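CORN, POTS AND THE JULY LUNCH

Quick one from the kitchen side as the newsletter goes off tonight and Evander Innes wants his page back.

Corn on the cob is on for the Tiltholm summer lunch, 3rd July. Serving from 15 past one, not before. Fiona Laing is doing the butter (two sorts, plain and chilli). Need 18 more cobs promised by then please, husks off if you can face it. Names on the sheet by the door.

Pots. We are short of big ones with lids. Glass lid best, you can see how things are getting on without lifting it and losing all the steam. Two side handles much easier to carry than one long one. Put your name on the bottom with tape, last April three went home with the wrong poeple.

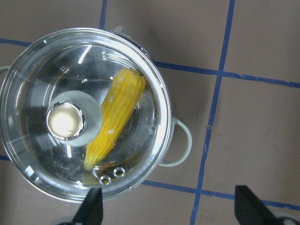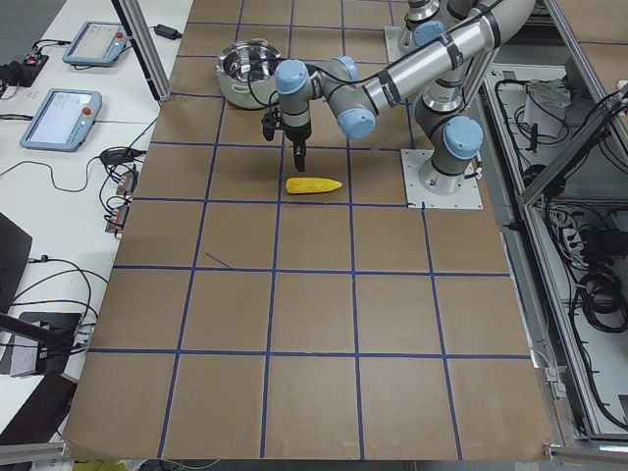
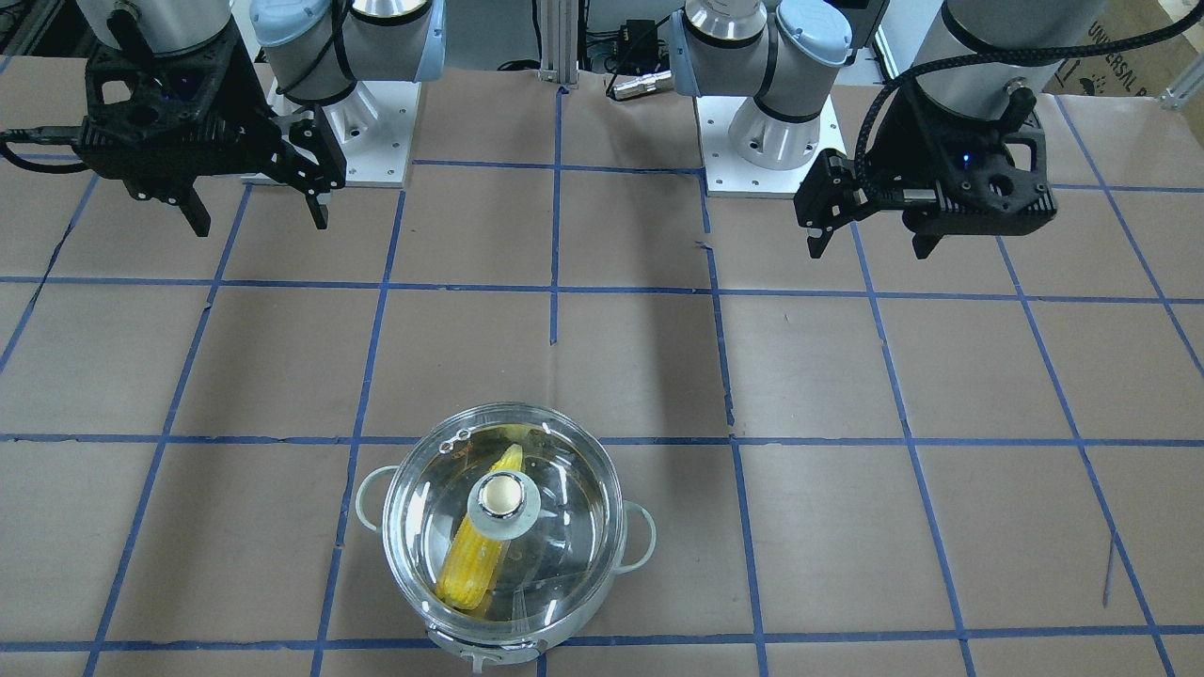 Top: corn in the pot, lid on. Middle: toy cob out on the brown paper, pot behind. Bottom: pot with its glass lid, blue tape on the table.

Brown paper on the tables again, saves the scrubbing. Roll is in the hall cupboard, tape with it. Straight lines not required.

For anyone doing a batch at home first: water boiling before the cobs go in, no salt, lid on, then drain well. Fiona says eight minutes, I say six. Salt goes on at the table.

Money for butter in the tin, 2 pounds a head. Still after tongs, a colander and a decent trivet if anyones got one spare. Drop them at Munro hall, side door, any morning.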